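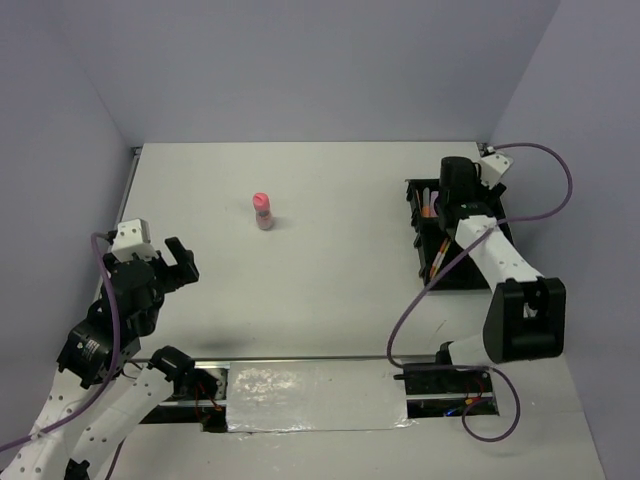
Sigrun Løken asked after the last issue whether the purple cables really need to be that long, and whether shortening them would stop the snagging we wrote about in February. She runs into the same trouble on her own cell: the arm reaches forward, the cable catches on something, and the gripper ends up short of where it was sent.

The answer from the Trundance bench is no, leave the length alone. A short cable pulls at the wrist when the arm stretches out, and after enough of that the connector starts to work loose. We had three dropouts on the left arm before we traced it. The plug looked fine from outside. With the arm folded back it behaved, and with the arm reaching it lost contact for a moment and the controller stopped everything.

What we changed is where the cable is held. It used to be tied down at the elbow and left free after that. Now there is one tie near the gripper, a free loop over the wrist, and a second tie low down near the base. The loop has to be big enough that you can move the wrist through its full range by hand, power off, without the cable going tight. Check it at both ends of the range. Matvii Bondarchuk did the left arm first and we ran it for 10 shifts before touching the right one.

The right side still needs watching. The slack hangs lower there, and it can get over the edge of the tray if the tray has been pushed too far forward. Before starting a run, slide the tray back and lift the cable clear.

Other work done on the cell this month:

- Checked the screws on all the servo brackets. Two on the right wrist had backed out and went back in with thread lock. Use the removable kind, please. The last person used the permanent kind and we lost a bracket getting it off.
- Pressed down the foil tape over the middle of the front rail. It lifts at the corners when people lean on it. If it tears, replace the whole piece and don't patch it.
- Cleaned the gripper fingers. A dry cloth is enough for ordinary dust. For anything sticky, dampen the cloth first and keep it away from the servo housings.
- Re-zeroed both arms. The left was off by 3 mm at the fingertips, the right by less than one.
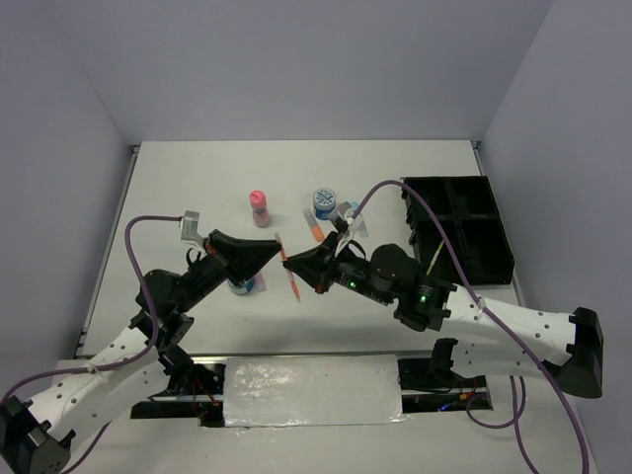 *Both arms at work on the Trundance cell.*

The handover from one gripper to the other is where a bad zero shows up first. If the two sets of fingers don't meet at the same height, a thin item gets twisted as it passes across. Run the handover eight times after any re-zero, slowly, with a slim item and then a wider one. If it slips more than once, do the zero again – don't try to fix it by raising the grip force. That only heats the servos.

Spare cables and a set of gripper fingers are on order from Ruvitz and should take six weeks. Until they come, there is one spare cable in the drawer at Solheim. Sign it out if you take it.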